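**Progress report, July: gripper and camera comparison**
Submitted by Tadeo Jara, Trivudero

**Status**

Work package 2 is on schedule. The Floron two-finger gripper and the Chiriac vacuum head have both completed the bench series on the same arm, with the same controller settings. Each ran 384 picks from the mixed tray.

**Grippers**

- Floron: 50 failed picks, mostly on thin flat parts. Finger pads were replaced once.
- Chiriac: 40 failed picks, nearly all on perforated parts where the cup did not seal. Cycle time was shorter on boxes and longer on anything that needed a second approach.

The difference is too small to settle the choice. We propose repeating the series with the parts sorted by surface type, which needs no new hardware.

**Controller**

The Lurnesis controller dropped its connection to the arm 4 times during the vacuum series. The logs point to a timeout in the fieldbus driver. The supplier has sent a patch, which is installed but has not been through a full run. Affected picks were repeated and the aborted attempts are excluded from the counts.

**Cameras**

Mounting the wrist camera on the Chiriac head required a longer bracket, and calibration has to be redone after each tool change. The fixed overhead camera held its calibration through both series. Lens comparison continues under work package 3, where the wide lens is being checked for distortion near the edges and for detail at distance.

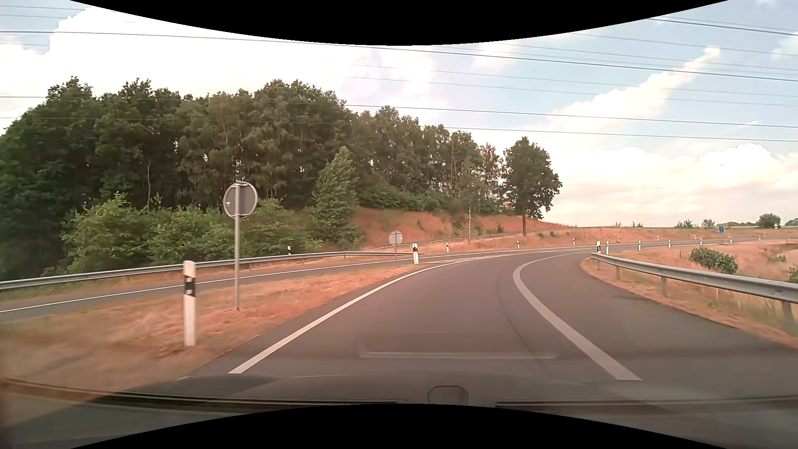
Correction parameters for the wide lens will be delivered with the next report. The narrow lens is already characterized and its file is in the project folder.

**Next period**

1. Repeat both gripper series with sorted parts.
2. Run the patched controller through one full series before any further vacuum tests.
3. Decide whether the wrist camera stays in scope.

Spending is within budget. The only open order is for spare suction cups.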